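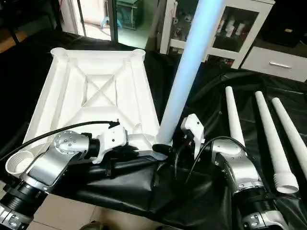

Wollport: assembly helpers wanted for small household furniture

Wollport is looking for people who like to put things together with their hands. We take in small household furniture that is sold in parts – stools, side tables, shoe racks, low shelves for the bathroom – and we send it out again assembled, checked and ready to stand in a room. Our customers are mostly student houses, guest rooms and small offices in the Trarnberg area. They do not want to spend their first evening on the floor with a bag of screws, so we do this part for them.

From October we have 8 places to fill. The work is part time and it is suitable for beginners. Please read the whole text before you write to us, as it answers most of the questions we received last year.

What you will do

Most of your time you will work on plastic stools and small tables. The way of working is almost always the same. The top is laid upside down on a covered table, so that the ribs on the underside look up at you and the upper surface is protected. Then the legs go into the sockets at the corners. On some models the leg is screwed in by a thread, on other models it is only pushed until it clicks. You will learn quickly which one you have in front of you.

Screwing in a plastic leg sounds like nothing, but it is the place where beginners make the most mistakes. The leg must stand straight before you begin to turn. If it leans a little, the thread catches in the wrong position, and after this the stool will always rock. We ask you to turn the leg backwards first, slowly, until you feel a small drop, and only then forwards. Do not use force. If a leg needs force, put it aside and take another one.

When all the legs are in, you turn the piece over, place it on the flat test board and press with your palm on each corner. A piece which rocks goes back to the table. A piece which stands well gets a label with your initials and goes to the packing side.

Other tasks during a shift are:

Opening the cartons and checking that all parts are present
Cutting off small pieces of plastic that remain from the moulding
Wiping the finished furniture with a soft cloth
Folding the cardboard and carrying it to the press
Writing missing or broken parts in the parts book

The parts book is important for us. Our supplier Plestia replaces every faulty part, but only when we can tell them the model and the fault. "Leg bad" does not help. "Thread broken at the top end" is very good.

Who we are looking for

You do not need a certificate or experience in a workshop. You need patience, and you should be able to do the same movement many times and still look carefully at the result. You should be able to stand for longer periods, although there are high chairs at 2 of the tables and we can arrange more if you need one. The heaviest carton that one person lifts is 8 kilos. Everything above this we carry together or with the trolley.

Good eyesight for small details is useful, glasses are of course no problem. Left-handed people are very welcome. Please tell us, so that we put your tools on the correct side.

You should understand simple English, because the instructions and the parts book are in English. It does not have to be perfect. In our team several languages are spoken, and the drawings explain a lot. You must be at least eighteen years old.

Working hours and pay

There are two shifts, one from 8 in the morning until noon and one from 1 to 5 in the afternoon. You can choose one of them, and we try to keep you in the same shift for the whole month. Changing with a colleague is possible when both of you agree and the shift leader knows it before the evening.

You are paid by the hour and not by the piece. We tried payment by the piece some time ago and we stopped it, as too many wobbly stools went out of the door. The exact rate is written in the contract, which we send to you before your trial shift. The trial shift is paid as well.

After 60 hours with us you can ask to learn the repair work. There you take apart returned furniture, keep the good legs and tops, and build complete pieces from them. It is slower work and many people like it more.

The place

The workshop is on the ground floor of the Ntuli building, behind the loading yard. Bus line 40 stops in front of the gate. Bicycles can be left inside. There is a small kitchen with a kettle, a fridge and a microwave – please bring your own cup. The hall is heated, but near the loading door it can be cold in winter, so a warm pullover is a good idea.

Please come in closed shoes and without rings or long bracelets, as they scratch the plastic. Gloves and aprons you get from us.

How to apply

Send us a short message with your name, your telephone number and the shift you prefer. A curriculum vitae is not necessary. Instead, write two or three sentences about something you have put together or repaired yourself. It can be a cupboard, a bicycle, a toy for a child, and it is also fine if it did not go well the first time.

You can use the contact form on this website or leave a letter in the box at the gate. Please write "Assembly" and the name Kurniawati Halim on it. She reads all applications, and she will telephone you to agree on a time for the trial shift. If you cannot speak on the telephone during the day, mention it in your message and she will write to you instead.

We accept applications until all the places are filled. Friends who want to work in the same shift may apply together, but each person should send their own message.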